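Towel kit trial, Mokville: progress to Sep 4, 2022

We've had the Tedesco arm kit on the green table for a fortnight and it's a joy to work with!

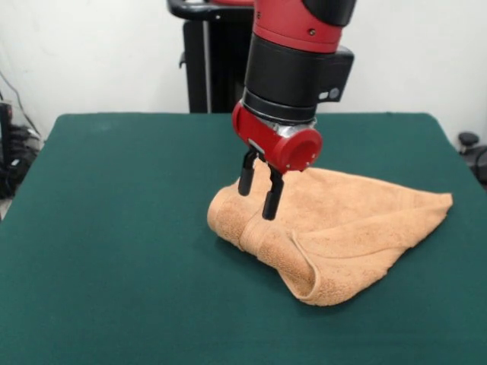
Setup took 17 minutes, and we've logged 263 attempts so far.

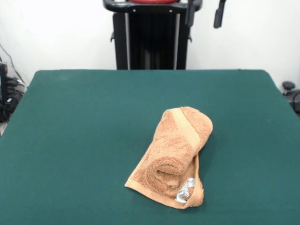
Kwame Aidoo would like the fold planner tried on thicker cloth before we order a second kit. Fair point, and it's next on our list.

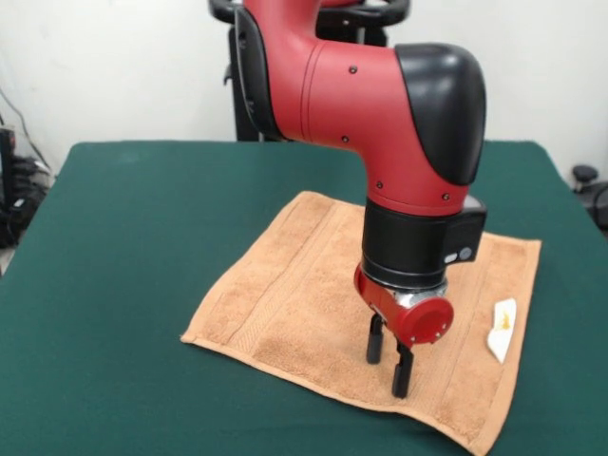

Gripper open over the towel

Spare fingers from Wanden are still to come.

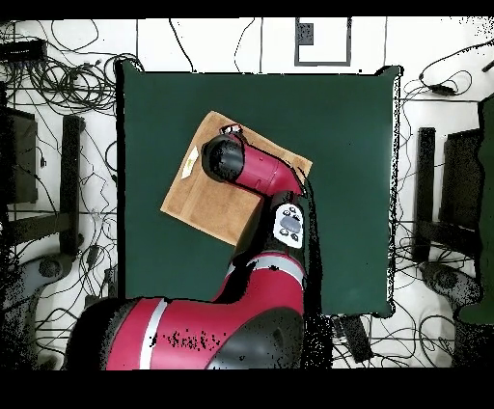 We'd love to keep the kit until November.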